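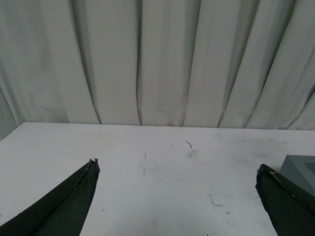
Keeping the table and the fingertips clean enough to trust your numbers

I used to think cleaning was what you did after the robot work. Then Nam-gil Kwak and I spent a whole winter on a study about picking up small things (washers, buttons, bits of felt) and I came round to the idea that the cloth and the spray bottle are part of the method!

We ran 2000 picks with Drokham, our little grasping program. On a table wiped every 36 picks it missed far less often than on one we left alone all week, and when I went through the wrist camera pictures of the bad ones, 203 of the misses were the gripper going for a smudge or a speck. It had decided a bit of fluff was a thing worth having. Fair enough, I've done the same with a crumb.

So, my tips, for anyone with a white tabletop and a robot over it:

Look at the table through the robot's own camera before you start. A curled hair near the middle is easy to miss from a chair, and from the wrist it's right there between the fingers. Same goes for thin grey streaks and those rubbed-looking marks.

Damp microfibre first, then a dry one. A drop of washing-up liquid in warm water does for most grey scuffs. For stubborn ones I use bicarb on a wet cloth, very gently — a shiny patch is as much of a nuisance as a dirty one.

Check the fingertips every morning. Dark rough fingers hold on to pale flecks, and a ragged tip will shed bits on the table you've just wiped. I go over ours with a lint roller, then a soft toothbrush along the inner edges. If the tip is properly frayed or chipped, write it in the log with the pick number before you change anything.

Leave the backdrop alone between runs. I once straightened our curtain halfway through a batch, feeling very pleased with myself, and Suryani Nasution made me redo the lot (she was right). If you must wash it, do it before the first pick and hang it the night before so the pleats settle.

Save a picture of the bare tabletop at the start of each batch. Ours go in a folder called Osman, and I flick through them on a Monday with my tea.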